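Donholm Community Center
Fire and Life Safety Walk-Through, Lower Level and Main Hall
Date of inspection: Oct 19, 2019
Inspected by: Seon-mi Cho
Accompanied by: Man-sik Myung, building operations
Previous inspection: June

Ratings used on this form: S (satisfactory), N (needs attention), R (repair required before next public event), NA (not applicable).

Section 1. Exits and Exit Routes

1.1 Exit doors open fully and without a key from the inside. S
1.2 Exit routes clear to full width. N
Comment: Folding chairs were stacked against the east wall of the main hall, outside the marked storage line. They were moved during the inspection. The line itself has worn away near the stage steps and should be repainted.
1.3 Exit signs lit. R
Comment: The sign over the north stair door is dark on one side. Mr. Myung reports that the lamp was replaced in June, so the fixture should be checked for a wiring fault before another lamp is fitted.
1.4 Door closers pull doors to a full latch. N
Comment: The kitchen corridor door stops short of the latch when the exhaust fan is running. The closer needs adjustment – the door itself is sound and the seals are intact.
1.5 Posted occupancy figure matches the permit. S
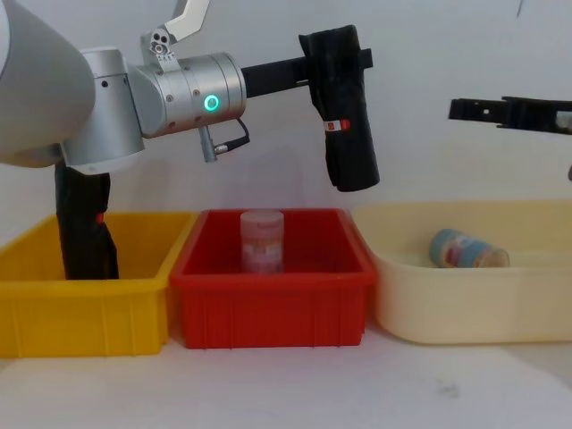 1.6 Stair handrails firm at all brackets. N
Comment: The second bracket from the bottom of the north stair has pulled away from the plaster. Longer anchors are recommended.
1.7 Stair treads free of loose edging. S

Section 2. Portable Extinguishers

2.1 Extinguishers mounted and visible. S
2.2 Pressure gauges in the green range. S
2.3 Monthly tags initialed. N
Comment: Tags in the lower level have not been initialed for the last two months. The units themselves show no damage. Monthly checks are to be signed at the time they are made and may not be filled in afterward.
2.4 Kitchen unit suitable for cooking oil fires. S
Comment: New unit supplied by Ruvel. The instruction card should be moved to eye level beside the serving hatch.

Section 3. Alarm and Emergency Lighting

3.1 Alarm panel shows normal condition on arrival. S
3.2 Pull stations unobstructed. S
3.3 Audible alarm heard in all rooms with doors closed. N
Comment: The signal is faint in the music practice room. A second sounder was recommended after the previous inspection and has not been ordered. The quotation from Prusham, in the amount of $2,647, remains on file. The center should confirm whether that price is still good.
3.4 Battery lights operate for the full test period. R
Comment: One unit in the lower corridor failed after 20 minutes. Replace the battery and repeat the test. 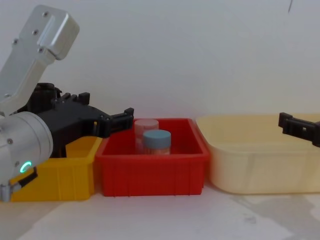 May the lower corridor be used for public events while the failed light is awaiting repair?
The corridor may remain open in daylight hours, provided that the stairwell unit is working and a staff member is assigned to that level. Evening bookings must be moved upstairs until the repeat test has been passed and recorded.

Section 4. Electrical

4.1 Panel doors closed, with clear space in front. S
4.2 Circuits labeled. N
Comment: Handwritten labels in the lower level panel no longer agree with the rooms they serve. The former office is now a craft room, and two circuits are marked "spare" although both are in use.
4.3 No extension cords used as permanent wiring. R
Comment: The refrigerator in the volunteer kitchen is fed by a light-duty cord that passes under the door mat. Remove the cord at once and install an outlet.
4.4 Outlets near sinks protected and tested. S

Section 5. Storage and Housekeeping

5.1 Cleaning products kept in their original containers. S
5.2 Boiler room free of stored goods. N
Comment: Holiday decorations have been returned to the boiler room. This item was also noted in June.

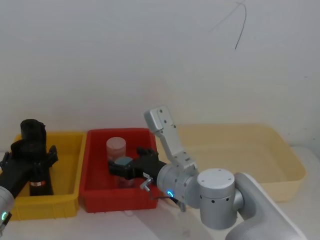

5.3 Storage kept well below sprinkler heads. S
5.4 Oily rags kept in a lidded metal can. NA

Follow-Up

Items rated R are to be corrected before the next public event. Items rated N are to be corrected within 40 days, and Mr. Myung will enter each date of completion in the building log. Work costing more than $2,000 requires written approval from the center director. Bang Electric has been asked to look at items 1.3 and 4.3 in a single visit.

A copy of this form is to be kept at the front desk – the original goes to the district office.

Signed: Seon-mi Cho, inspector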